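Search this notebook Go Advanced

Reraven – cloth handling, notebook
September 27, 2018
Posted by Emanuel Zamfir

Continuing from the last entry. The question is still the same: does the order of grasps which the person makes influence how well the policy learns to fold, or does it only influence how fast the person is. Eimear thinks the first, Euan thinks the second. I do not have an opinion which I would defend in public.

Method for today, so that Fadi can repeat it without me. One person, two hand-held grippers, one piece of cloth on the bed. The person starts each episode with both grippers above the sheet, facing the wall. Then grasp, fold, release, and return to the start. In condition A the left hand always takes the first grasp. In condition B the person chooses freely. The cloth is thrown again between episodes, and it is not allowed to arrange it nicely by hand. I know it is tempting.

One thing I changed after the talk with Innes. We no longer end the episode when the cloth is folded. We end it when both fingers have left the cloth and the grippers are back at the start. Before, the last part of many recordings was missing the release, and the policy learned to hold the cloth very politely and never to let it go.

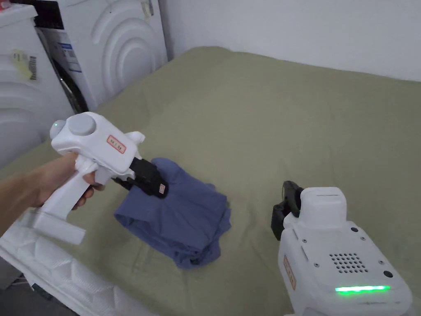
Left fingers at the upper edge of the folded piece, right gripper standing off to the side.

The grasp on the upper edge is the difficult one. If the fingers come from too high they pinch only the top layer, and the fold opens as soon as the gripper moves. If they come too low they push the whole bundle over the sheet. What works for me is to bring the fingers down nearly vertical until they touch, wait a short moment, and only then close. The waiting looks foolish but in the data it is very useful, it gives a clear point where approach ends and grasp begins. Euan does not wait, and his episodes are much harder to cut into phases. We should agree on one style before we record more.

The start pose gave more trouble than the folding. Last time we did not define it exactly, and every person had his own idea of what "facing the wall" means. The tracking needs a good look at the wall before the hands start to move, and a plain white wall is not very generous. The handwritten number and the arrows help somewhat, and the headboard helps more. Now the rule is: grippers side by side, pointing forward, hold still, count slowly to 4, begin. The green strips should be lit on both grippers before the counting starts.

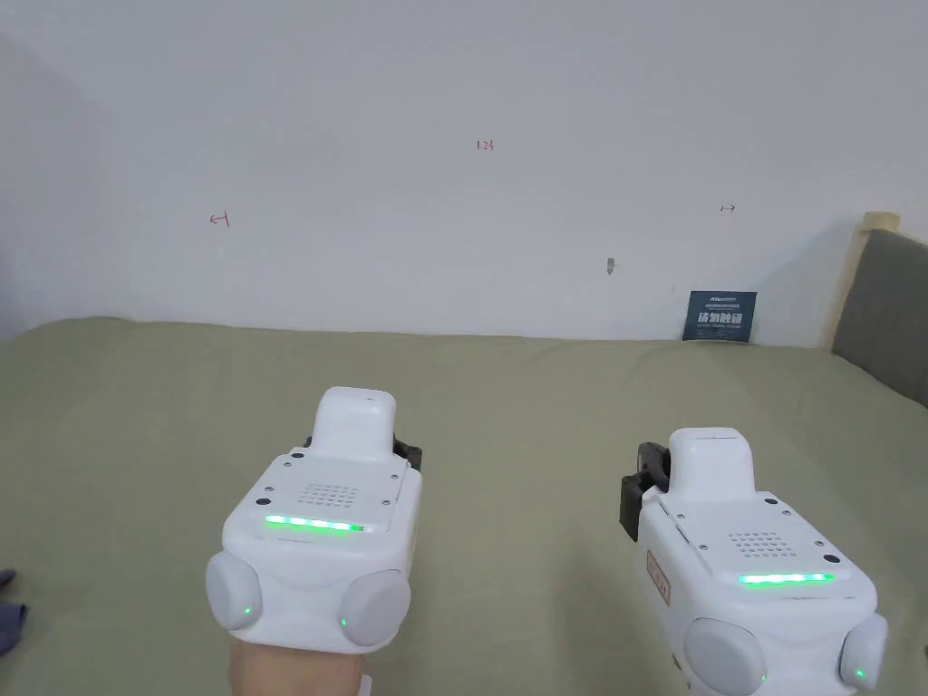 Result of the start rule

Total recorded over all sessions until now is 839 episodes. After the filter we keep 638. The goal in the plan was 700 kept, so we are short, and I will not lower the threshold to make the number nicer.

I went through the rejected ones in the afternoon. Most of them are from before the start rule, with the trajectory of one hand jumping in the first second. The rest are mixed: cloth slipped over the edge of the bed, person stopped in the middle, gripper hidden under the cloth so long that the tracking was lost. With the start rule the jumps in the beginning are almost gone. I do not want to write a percentage, the sessions were not balanced between persons and Innes will ask me at once how I computed it.

There is a second cause, which I found only by looking at the gripper cameras directly. When the hand is low over the mattress, the lower half of the view is only fingers and sheet. Everything useful for tracking is in the upper half and at the sides. Raise the hand a little and the situation is much better, one has the headboard, the sign, the machines.

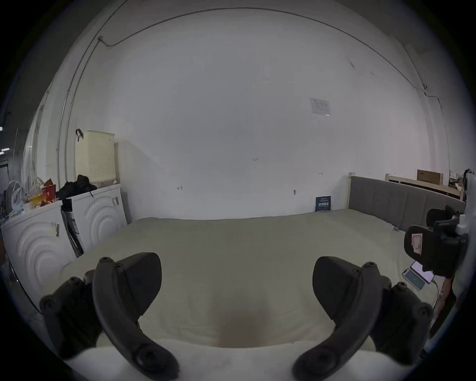
From one of the grippers: washing machines left, headboard right, mattress between the fingers.

So for tracking I like this clutter. The washing machines with their curved ridges are excellent, they do not move and they have a lot of structure. The jacket and the bag on top of them are less good, they are things which people take away. If somebody moves them in the middle of a session please write it here, also the phones. In May we lost one complete session in Galbraith from a chair which traveled around the room, and it took me two days to believe it was the chair.

Comparison A / B

Only a first look. In condition A the trained policy reaches the cloth from a more constant direction and the first grasp is cleaner. In condition B it hesitates between left and right, and sometimes it sends both hands to the same corner. This agrees with Eimear. But when the cloth lands far to one side, A is worse, the left hand makes a long trip across and drags the cloth with the arm. This agrees with Euan, a little. I would say now that the order matters for the first grasp and not so much after it, but the number of bad throws in A is small and I would like to have more of them.
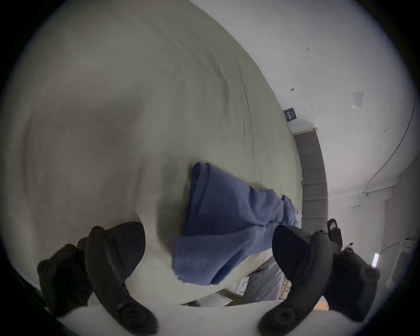
Photo: gripper camera / E. Zamfir, Reraven notebook

Crumpled cloth close to the headboard is the case I want more of. One end is twisted, the wide part spreads the other way, and it is not clear for a person either which corner should go first. I asked Fadi and Euan separately, and they chose different ones. Fadi looks for the widest flap and opens from there. Euan takes the twisted end, shakes once and hopes. Both are quick at it, but if we mix them in one training set without a label, I think the policy will do half of each.

Proposal: we write the strategy into the episode name, "flap" or "twist", and leave the rest of the naming as it is. The tool from Clarkeck accepts a free field at the end, I tested it, only no spaces.

To do
– Fadi: repeat condition A with bad throws, cloth near the headboard.
– Me: train once again with the waiting episodes only, see if the grasp improves.
– Euan: please try the short wait before closing. Even once.
– Ask Cikthorpe if the spare finger tips are sent. The tips we use now are fine but I do not want to find out in the middle of a session.
– Agree what "folded" means. Eimear has a definition with the edges, I have only a feeling.

The filter settings are unchanged, in the same folder as before. I will add the training curves under this entry when the run is finished, probably tomorrow before lunch.

3 comments Share (1)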